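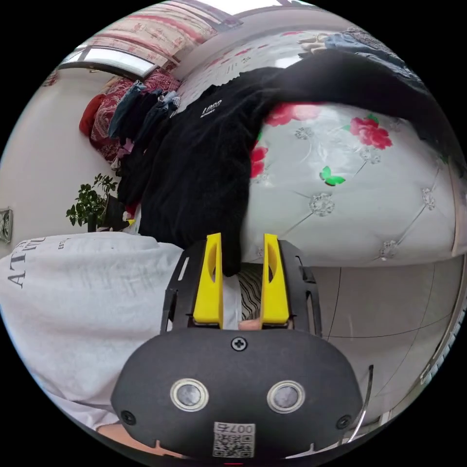

Working with laundry and a hand-held gripper: tips from our club

8 min read
December 10, 2020

Our student robotics club spends most of the fall on the Tutatow project, which is about picking up and sorting clothes. We do the work in ordinary bedrooms and laundry corners. Clothes are harder than blocks or cups, and most of what follows came out of wasted afternoons. If your class or team is starting on something similar, copy what you like.

Setting up the pile

Start with clothes that have been worn and washed many times. New shirts are stiff and keep their store creases, and a sorter that works on them will fall apart on a real heap.

Mix the weights. A good heap has jeans, thin T-shirts and at least one heavy sweatshirt in it. We cap ours at 51 pieces. Past that, the bottom layer never gets touched and you are moving the same tops over and over.

Dump the pile, don't place it. Tip the basket over the bed and leave it how it lands.

Keep dark clothes off dark blankets while you are learning. Later on you want that problem, but in the first week it only slows people down. When you are ready, put a black top on a black throw and see how your detector does.

Empty the pockets first. Coins, hair ties and paper tissues all end up in the jaws sooner or later. Ours found a pen in November and we were cleaning ink for two meetings.

Gripping cloth

Go for a fold. A flat sleeve pressed against a mattress gives the tips nothing to close on, but a lump or a ridge does. If there is no ridge, nudge the cloth with one tip until it bunches, then close.

Knits and denim want different handling. A fuzzy knit catches on almost anything, so a light squeeze will do. Denim slides, and needs a deeper bite, well past the tip. Lining fabric is the worst of the lot and we still drop it.

Lift slowly for the first few inches. Two garments often come up together, and if you go slowly the second one will usually peel off by itself. If it hasn't, put both back and try from the other side. Don't shake.

Close all the way before you lift. New members tend to start the lift while the jaws are still moving, and then the recording shows a grasp that is half done.

Watch your own sleeves. Loose cuffs get in front of the lens and sometimes into the jaws. Push them up or wear short sleeves.

Recording runs

Decide what one run is and write it on the wall. For us a run is one garment, from the heap to its basket. Before we agreed on that, half the team was recording whole piles as a single take and the other half was not, and the files could not be compared.

We had 1,712 runs saved when we last cleaned out the drive. Name the files the day you make them. We used date, room and initials, in that order, and it sorts properly without any extra software.

Keep the failures. Put them in their own folder with one line saying what went wrong. The group working on the Jekel sorter, our other project, uses that folder more than the good runs.

Daylight changes fast near a window. Either draw the curtain and use the ceiling light, or accept the change and record at different hours on purpose. Switching halfway through a session gives you a mess that is hard to sort out afterward.

Swap people every 20 minutes or so. Wrists get tired and the grips get sloppy — you can see it in the footage before the person notices.

Looking after the gear

Wipe the finger tips with a barely damp cloth at the end of a session. Lint builds up quickly with knits and makes the grip slippery.

Clean the lenses with a dry microfiber cloth only. Never use a shirt from the pile.

Check the screws every week. Snug is enough. Overtightening a screw in a plastic shell cracks it, and we have two cracked shells in a drawer to prove it.

Run cables where you won't step on them, and leave some slack so you can reach the far side of the bed.

Before you leave the room

Fold everything. It is somebody's bedroom, and they will want the bed back. Folding also gives newer members practice at seeing where the edges of a garment are, and that helps with the next session.

If you are getting ready for the Irnby student challenge, do at least 5 full practice rounds in a room your team has not used before. Ours scored much lower the first time we changed rooms.

Comments (3)

shawna_t
Does the slow lift work for towels? Ours come up in threes.

benchtop44
We use a separate basket for anything with a zipper. Saves the finger tips.

mrs_k_room12
Thank you for the file naming tip. My eighth graders had four different systems going.

Related

Labeling storage bins so a whole class can use them
Shawky arm: replacing a worn belt
Getting lint out of small gears
A packing list for competition day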